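Progress note, clothing reuse project, for Styliani Manolakis
30 Sep 2006

Styliani - sorry this is short and a bit rough, Afia needs the computer back at four. Covers everything since the June report. Numbers first, then the sorting, then the money.

## Where we are

- 3,100 garments taken in since June. Target for the whole grant was lower than that so we are fine on intake.
- 1,557 of those sorted, folded and out the door. The rest is in the back, bagged, tagged by week.
- Osine school order done and signed for. Borko order half done, see below.
- Folding guide, draft 2. Shu-fen has it, wants changes to the trouser pages.

So intake is ahead and folding is behind. Same problem as last time, only bigger. The backlog is nearly all cottons and workwear, knits go through quick.

## Khaki and tan

Most of what slowed us down. Borko asked for plain tan work clothes, and we have plenty, but they come out of the bags balled up and every one has to be opened out before anybody can grade it. Seams first, then the cuffs or waistband, then the inside. A finished edge is the fastest way to find which way up a thing is. Theophilus has been teaching it that way: find the stitched hem, hold by that, let the rest hang. If you grab the middle you just get a bunch. 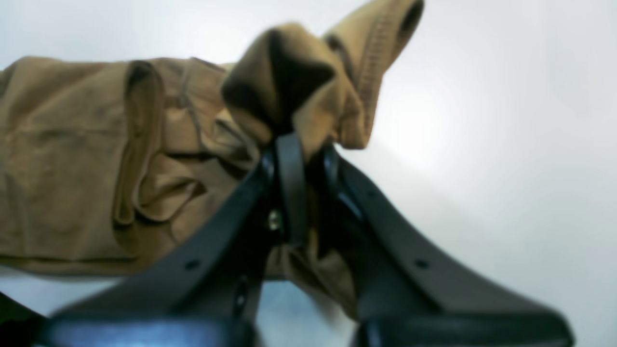 ## Changes to the folding steps

Old guide had the sorter lay the piece flat right away. Doesn't work on anything badly creased, the sleeves and legs stay doubled under and you fold the mess in. New order:

1. Lift, shake once, look for a hem.
2. Put down on the light table top, not the brown one. Tan on brown was costing us time, people were missing corners.
3. Find two corners. Pull those out before touching the middle.
4. Smooth from the middle out. Hands flat.
5. Grade A, B or rag. Write it on the tag, NOT on the bag.
6. Fold in half, half again, stack with the fold facing out.

Step 3 is the one still being argued about. Nii Arthur says do the waistband first on trousers and leave the corners till after. Shu-fen says one rule for everything or new people get lost. I lean to Shu-fen but Nii is faster than any of us so we are letting him try it his way on the next lot of trousers and we will compare the rag counts.

Creasing is the other thing. We are not pressing anything before grading any more. Too slow and it hid wear along the folds, had a few go out as A that should of been B. Grade wrinkled, press after, only the A's.

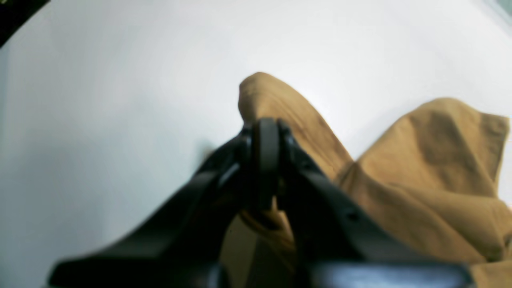
Pressing is one iron and one steamer at the moment. The second iron went in June and we haven't replaced it, quote from Nishimura is in the folder, I'd like a yes or no on it before the next payment if possible. Without it the A pile sits. With it I think we clear Borko by the end of the next period, maybe sooner if the intake slows down.

## People

Afia Osei moved from the front desk to sorting, full days. Big help. Theophilus Agyeman is doing the training, two new sorters so far, both staying on. Shu-fen Tam still on the guide plus quality checks, pulls pieces from finished stacks and re-grades them blind. Disagreement is mostly on B versus rag, collars and knees. She wants photos of those in the guide, fair enough.

We lost the Kiton van slot in the mornings. Pickups now after lunch, so the floor is quiet early and jammed later. Have moved the folding to mornings and the bag opening to afternoons. Better already, less tripping over things.

## Money

Spent to plan on wages. Under on transport (the van thing). Over on bags and tags, the first batch of tags was the wrong card and smudged, had to reorder. I'd like to move the transport underspend across to cover the tags and part of the iron. Sheet attached, line items marked with a star.

Rag income came in at around 100 dollars, more than I expected, went back into the bag line.

## Still to do

- Borko second half
- Trouser pages, folding guide, then print
- Decide on Nii's waistband thing
- Shelving for the finished stacks. They are on the floor on pallets right now, not good, bottom ones pick up dust
- Labels on the back room bags are in two diffrent formats, old and new, need redoing before we open any more
- Reply to Osine about a repeat order. They want the same again but smaller sizes, which we don't have many of

## Need from you

Yes or no on the iron. OK on moving the transport money. And whether the guide needs your logo on the front or only inside, Shu-fen is waiting on that to send it to the printer.

Will send the rag counts separately when Nii has finished his lot.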